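Looking after memory cards and external drives at the home workbench

Updated 2019-09-10

Flash storage is cheap at the moment, and most households now own more of it than they can keep track of. The notes below cover cards, USB sticks and portable drives. They assume a desktop or laptop computer and no special tools.

Labeling

Number each card with a fine permanent marker on the plastic side, never on the contacts. Paper labels add thickness and can jam a slot. Keep a plain text file that lists the number, the capacity, the purchase month and the device the card normally lives in. A card bought in March and a card bought years earlier look the same in a drawer.

Checking capacity

Cards sold well below the going rate sometimes report more space than they hold. Copy test files onto a new card until it is full, then read every file back and compare checksums. A large card takes hours, so start the test in the evening. Return any card that fails, even if only the last few files are bad.

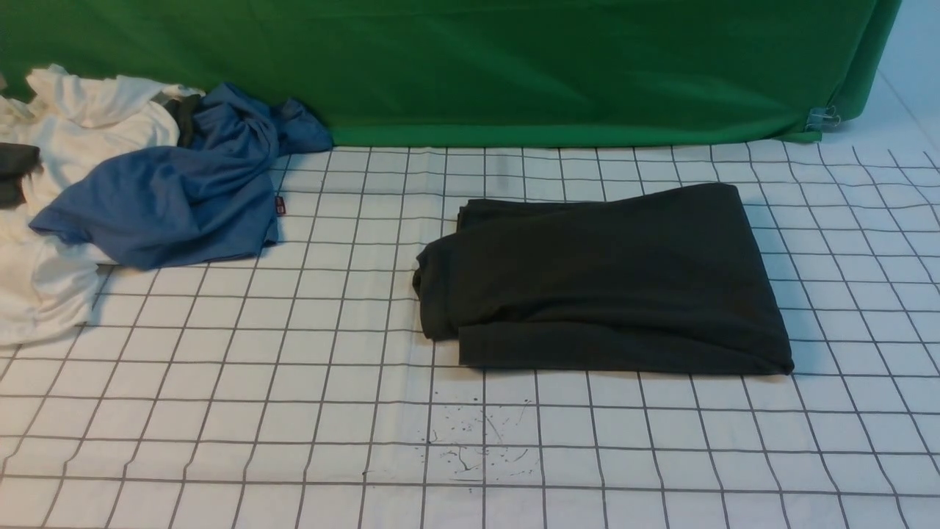
Zacharias writes that he skips the full read-back on cards bought in sealed packs and only checks the first batch of files. He adds that he has had one failure in several years of doing it that way. A partial check will miss a card with false capacity, since the early part of such a card usually works. Run the full test at least once per card.

Cleaning contacts

Use isopropyl alcohol at 70 percent or stronger on a lint-free swab. Wipe along the contacts from the body of the card toward the edge. Let the card air dry for 10 minutes before inserting it. Pencil erasers are often recommended, but they leave crumbs and wear down the plating. For the slot itself, use a hand blower with the device powered off. Canned air can spray liquid propellant if the can is tilted.

Formatting

Format camera cards in the camera. For cards that move between computers, exFAT is the usual choice. Older car stereos and picture frames may accept only FAT32, which limits a single file to just under 4 GB. A quick format does not erase the data. Before giving a card away, overwrite the whole of it with filler files and then format it again.

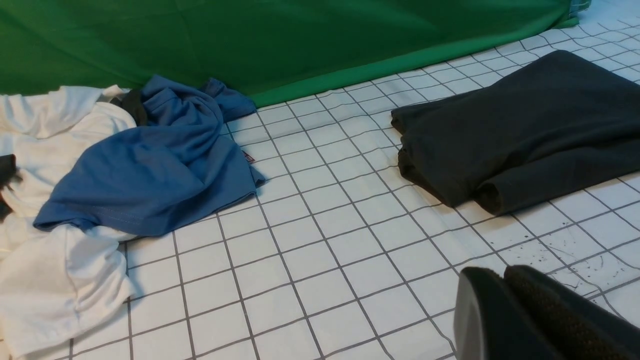 Portable hard drives need a little more care in the matter of power. A drive that clicks or drops off the system is often short of current, and a different cable is the first thing to try. Plug it straight into the computer, with no hub in between. If the clicking continues on a second computer, copy off what you can and retire the drive.

Adapters

The Sonomico card reader on our bench in Triltitz has 2 slots, and both share one connection to the computer. Copying from both at once takes as long as copying one after the other. Check for this before paying extra for a multi-slot reader. Readers also run warm during long copies. Leave them in the open and off the top of the laptop. 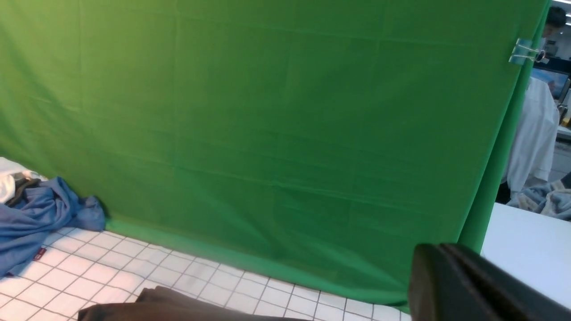
Eject before unplugging, on every system. The progress bar can finish while data is still waiting in memory, and the eject command forces it out to the card. If the system reports that the drive is in use, close any open file windows and try again. Failing that, shut the computer down and unplug it then.

Storage

Keep cards in a rigid case, away from heaters and windowsills. Unpowered flash loses its charge slowly, and heat speeds this up. Cards should not hold the only copy of anything. Keep 2 copies on separate devices, and read the older one back once a year. Hard drives kept on a shelf should be spun up on the same schedule.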